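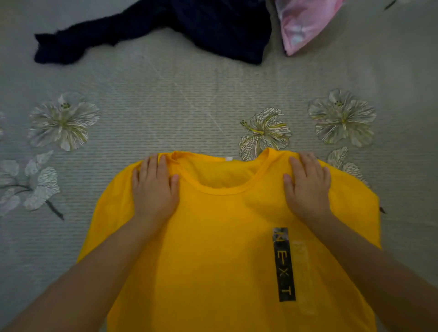
Yellow T-shirt, front side up.

Ticket 3257: Nightly stock import stops partway, no error shown
Product: Valtberg Import
Store: Mensah Secondhand
Opened by: Kojo Baidoo
Opened: October 23, 2026
Status: Closed, fixed by customer

Problem
The nightly import from our stock sheet to the online store stops after row 1,080. Rows after that keep their old prices and old quantities. The import page shows a green check and the word Complete. We only noticed when a customer bought a coat that had been marked sold in the sheet the day before.

What we expected
All rows updated, or an error telling us which row failed.

Already tried
Ran the import by hand from the admin page. Same result.
Saved the sheet again as CSV from a different computer. Same result.
Turned off photo updates in the import settings. Finished faster but stopped at the same row.
Deleted row 1,081, a pair of jeans, and ran it again. Now it stops one row earlier.

The last full import that worked was in September. We didn't change any settings between then and now, but we did start typing longer notes in the Condition column.
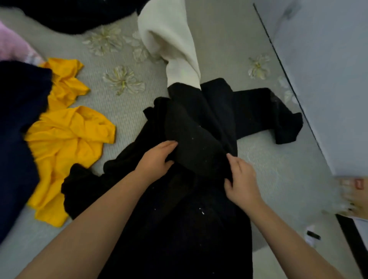
Ayuba Essien replied that a stop at the same place every time usually means the file and not the server, and asked for the raw CSV and the log from Settings, Import, History. He also asked whether anyone had used inch marks or quotation marks in the notes.

Kojo Baidoo: File and log attached. The log has two lines, "started" and "finished". Yes, we write inch marks for hems and inseams. The item just before the stop says: hem let down 2", small mark inside cuff.

Ayuba Essien: That's the cause. A double quote inside a text field has to be doubled in the CSV, or the importer reads everything after it as one long field. It reached the end of the file still inside that field and counted the job as done. Please write "in" for inches, export again and run the import with "Check file first" turned on.
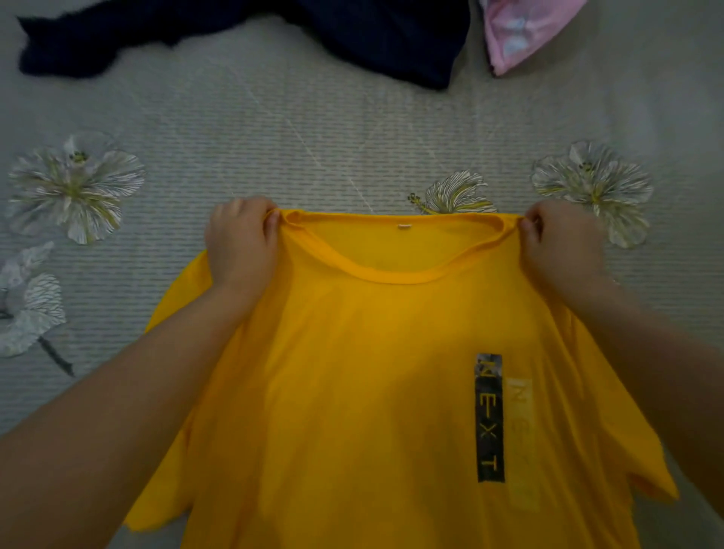
Photo: Mensah Secondhand

Kojo Baidoo: Did a find and replace on the Condition column. The file check then listed 7 more rows with a stray quote, all in Title. Fixed those by hand. The import now runs to the last row and prices match the sheet.

Ayuba Essien: Good. I've filed a separate request for the Complete message, which should have been a warning. Leave the file check on for now. It adds a short wait at the start of each run.

Kojo Baidoo: Left on. OK to close.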